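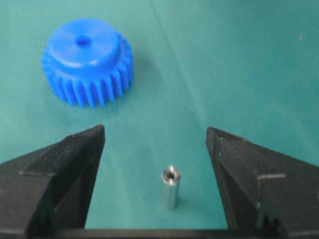 Can the machine do the small work yet?

By Svenja Lehner

Many of you asked me after the open evening in February when a robot will take over the assembly bench. I promised an answer in the newsletter, and I have taken my time with it.

Let me begin with the part that goes well. Picking one thing up from a flat mat and putting it down in another place is a job our arm can learn. A gear is a friendly part for this. It is wide and it does not fall over when you come near it. A standoff is less friendly. If it stands on its end and a finger touches it one moment too early, it lies down, and then the arm has to solve a different problem from the one it started with.

In the Maltau workshop we build a small gearbox for window blinds. The full job has 8 steps if you do it by hand, and a new colleague learns them in one morning. Annelore Diekmann has done it for many years and she talks on the phone while she does it. The arm can do three of these steps well enough that I would leave it alone with them. It can bring the gear, it can bring the standoff, and it can put the cover on top. Turning the standoff into its thread is the step where we still lose the most. A person feels in the fingertips when a thread has not caught correctly and turns back a little. Our arm continues to turn.

During the summer we made a long test with only the standoffs. We let the arm try 855 times to pick one up and set it into the hole of a plate. In 135 of these tries a person had to help, mostly because the part stood crooked in the fingers. Kianoush Shahbazi thinks this is a good result for a first year. Balthasar Frei, who must deliver the boxes to the customers, thinks it is a bad result, and I understand both of them. When a person must stand beside the machine, we have not saved the person.

There was also a question about the household, from a reader in Gundalthorpe. She wants to know if such an arm could sort her kitchen drawer or fold the washing. I must disappoint her a little. In the workshop we decide where the mat lies and which parts are on it. In a kitchen drawer everything lies on top of everything, and each spoon is different from the last one. Towels are still harder, they change their shape each time you touch them. I have seen nice videos of folding, but I would like to know how many tries were made before the nice one.

So my answer for the bench is: some steps yes, the full job no. For the next months we will keep the arm on bringing parts and leave the threads to people. Severin Zwahlen is preparing softer pads for the fingers, and we want to repeat the standoff test with them before winter.

If you would like to come and watch, the workshop is open on the first Tuesday of the month from 6 in the evening. Please write to me before, so that I know how many chairs we need.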